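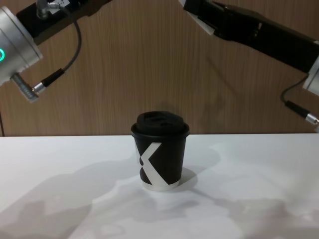 Figure 3. Two-arm station at the Trolport open day, with a lidded paper cup on the table between the grippers.

4.2 Open day at Trolport

The second demonstration was held in October at the Trolport site, during a public open day. The station was the one described in Section 3, with both arms reaching in over a white table (Figure 3). Visitors stood behind a rope on the operator's side. The Skarnen controller was run with the same settings as in the laboratory trials, except that the speed limit was lowered for the whole day.

The task was to lift a lidded cup with one arm, pass it to the other and set it down again. We ran 200 cycles between opening and mid-afternoon. Of these, 11 ended in a stop by the operator, mostly when the cup tilted during the handover. The white tabletop gave little contrast with a white base band such as the one on the cup in Figure 3, and the shadows of the arms made the lower edge harder still to find. We had not met this at Pletdale, where the table was dark.

Visitors were asked to fill in a short card before leaving, and 33 did so. Most questions were about speed — several people had expected the arms to move faster. The cards were not designed as a survey and we report them only as background to the changes made in Section 5.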